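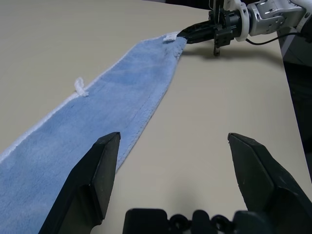
희곡에서 2분짜리 오디션 독백 뽑아내기

독백 모음집에 실린 독백도 좋지만, 희곡 한 편을 통째로 읽고 직접 잘라 낸 독백에는 비교가 안 되는 재미가 있어요! 인물이 왜 지금 이 말을 하는지 이미 몸으로 알고 들어가니까 첫 줄부터 힘이 다르거든요. 저는 이 작업을 정말 좋아해서 오디션이 없을 때도 새 희곡을 읽으면 연필부터 꺼냅니다.

예로 쓸 장면은 2인극 Trummer의 2막, 언니가 집을 팔겠다고 선언한 뒤 동생이 쏟아 내는 대목입니다. 언니가 중간중간 끼어드는 대사까지 합쳐 원문이 2708자였고, 마지막에 남은 건 686자였어요. 꽤 많이 잘라 낸 셈이죠.

준비물
- 희곡 전문 (발췌본 말고 전체)
- 연필과 지우개, 색이 다른 펜 두 자루
- 초시계
- 녹음기. 저는 Camix를 쓰는데 휴대전화 기본 녹음 앱이면 충분해요.

1단계. 끝까지 읽고, 하루 묵히기
마음에 드는 장면이 나와도 일단 멈추지 말고 끝까지 읽으세요. 3막에서 인물의 거짓말이 드러나는 작품도 많으니까요. 다 읽은 다음 날, 책을 펴지 않은 상태에서 기억나는 장면을 세 줄로 적어 봅니다. 그때 제일 먼저 떠오르는 장면이 대체로 여러분에게 맞는 장면이에요.

2단계. 인물이 원하는 것을 한 문장으로
"동생은 언니가 미안하다고 말하게 만들고 싶다." 이 정도로 짧고 구체적이면 됩니다. "동생은 슬프다"처럼 상태를 적으면 연기할 거리가 안 나와요. 상대방에게서 무엇을 얻어 내려는지 적으세요. 이 문장은 종이 맨 위에 크게 써 둡니다. 앞으로 모든 가위질은 이 문장에 물어보고 하는 거예요.

3단계. 상대 대사 걷어내기
파란 펜으로 상대 대사를 전부 지웁니다. 그러고 나서 소리 내어 읽으면 삐걱거리는 데가 나오죠. 해결법은 보통 이렇습니다.

대답만 있고 질문이 없어진 경우에는 대답도 같이 지웁니다. "아니, 그게 아니라" 같은 말은 남겨도 살아나요. 상대가 뭔가 말하려는 걸 막는 대사로 바꿔 쓸 수 있거든요 (심사하는 쪽에서도 상대가 보이는 느낌이 들어서 아주 좋아요!).

상대가 알려 주는 정보가 꼭 필요한 경우에는 그 정보가 인물의 다른 대사에 있는지 앞뒤 두세 쪽을 뒤져 봅니다. 같은 인물의 대사라면 조금 옮겨 와도 괜찮은 곳이 많지만, 원문 수정을 금지하는 오디션도 있으니 공고문을 먼저 확인하세요. 없는 문장을 새로 써 넣는 건 하지 않습니다.

4단계. 전환점 표시하기
빨간 펜으로 인물의 작전이 바뀌는 곳마다 가로선을 긋습니다. 달래다가 비꼬는 곳, 비꼬다가 무너지는 곳. 2분이면 두 번에서 세 번이 적당하더라고요. 선이 하나도 없으면 처음부터 끝까지 같은 색으로 가게 되고, 다섯 개를 넘어가면 숨이 찹니다.

선을 그었으면 각 구간에 동사를 하나씩 붙여 주세요. 찌른다, 매달린다, 시험한다, 밀어낸다. 제 대본에는 "구슬린다 / 찌른다 / 빈다"라고 적혀 있어요.

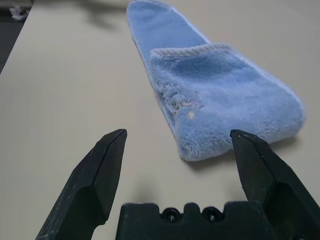 이 페이지의 최종 수정일: 22/11/2019

5단계. 시간 재기
이제 소리 내어 읽으며 시간을 잽니다. 눈으로 읽은 시간은 믿지 마세요! 침묵도, 숨도, 시선을 옮기는 시간도 다 들어가야 합니다. 목표는 1분 45초. 긴장하면 빨라지는 사람도 있고 느려지는 사람도 있는데, 그 정도면 어느 쪽이든 여유가 생겨요.

길다면 이런 순서로 덜어 냅니다. 먼저 같은 뜻을 두 번 말하는 문장. 다음은 무대에 나오지 않는 인물의 이름과 사연. 그래도 길면 도입부를 통째로 자르고 두 번째 문단에서 시작해 보세요. 저는 이 방법으로 살아난 독백이 한두 개가 아니에요. 이미 화가 나 있는 상태로 문을 열고 들어오는 셈이라 첫 줄이 확 삽니다.

6단계. 첫 줄과 마지막 줄 고르기
첫 줄은 짧을수록 편합니다. "그 얘긴 하지 마." 이런 문장은 직전에 상대가 무슨 말을 했는지까지 한 번에 전해 주죠. 마지막 줄은 설명으로 끝나지 않는지 살펴보세요. 인물이 결론을 다 말해 버렸다면 한 줄 앞에서 멈춰 봅니다. 대사가 끝난 뒤 상대의 대답을 기다리는 숨 한 번, 그것까지가 독백이에요.

7단계. 녹음해서 듣고, 공간을 바꿔 서 보기
녹음은 누워서 들어도 되고 걸으면서 들어도 됩니다. 듣다가 딴생각이 난 부분에 표시해 두세요. 거기는 한 번 더 다듬거나 동사를 바꿀 자리입니다.

그리고 꼭 크기가 다른 두 곳에서 해 보시길! 저는 방에서 완성했다고 믿은 독백을 241석짜리 Darklow 소극장 무대에서 처음 해 보고 깜짝 놀랐어요. 속삭임으로 처리했던 구간이 세 번째 줄까지도 안 갔거든요. 극장을 빌릴 수 없으면 복도 끝이나 공원도 괜찮습니다. 반대로 오디션장은 작은 연습실인 경우도 많으니, 벽이 코앞인 방에서도 한 번 해 보세요.

자주 막히는 부분

시선을 어디에 두나요?
심사석 사람의 눈 말고, 그 머리 조금 위나 옆의 한 점에 상대를 세워 두세요. 상대의 키도 정해 두면 고개 각도가 안정됩니다.

울어야 하는 장면은요?
눈물이 목표가 되는 순간 2단계의 문장이 사라져요. 원하는 것에 매달리다 보면 눈물은 나오기도 하고 안 나오기도 합니다. 둘 다 괜찮아요.

사투리 대사는 표준어로 바꿔도 되나요?
리듬이 사투리에 기대어 있는 작품이라면 다른 독백을 고르는 편이 빨라요. 저도 Clirnton의 어부 독백을 붙들고 1월 한 달을 보냈다가 결국 내려놓았습니다. 지금도 제일 좋아하는 독백이긴 해요!

다 자른 대본은 깨끗한 종이에 손으로 한 번 옮겨 적어 보세요. 외우는 속도가 훨씬 빨라집니다. 작품 제목, 작가, 인물 이름, 막과 장도 맨 위에 적어 두고요. 오디션장에서 꼭 물어보더라고요.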